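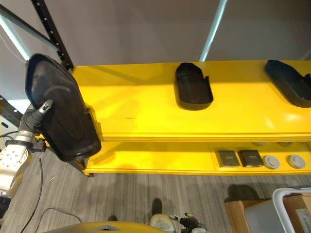
Jobs > Clurkdale > Equipment Planning Officer

Masanja wants someone to plan what we buy for the robot cells, ideally before we buy it. Last year's method was to order things and then look for the budget.

You would report to Beatrice Ogola and keep one list covering hands, spare cables, shelving and trays. The present list has 1,713 lines, and 27 of them say "misc". You would also get quotes for the Zekon line, due in October, and tell engineers that a second arm is a purchase — they tend to call it a spare part.

You need patience, a spreadsheet and some experience of buying machinery. A sense of humour about lead times will help.
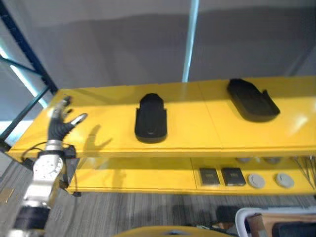
Can I sign off orders myself?
Up to 500 pounds, with anything above that going to Kerubo Mfinanga, who will ask what was wrong with the old one.

Apply in writing to the Clurkdale office, two pages at most. Tell us about something you talked an employer out of buying.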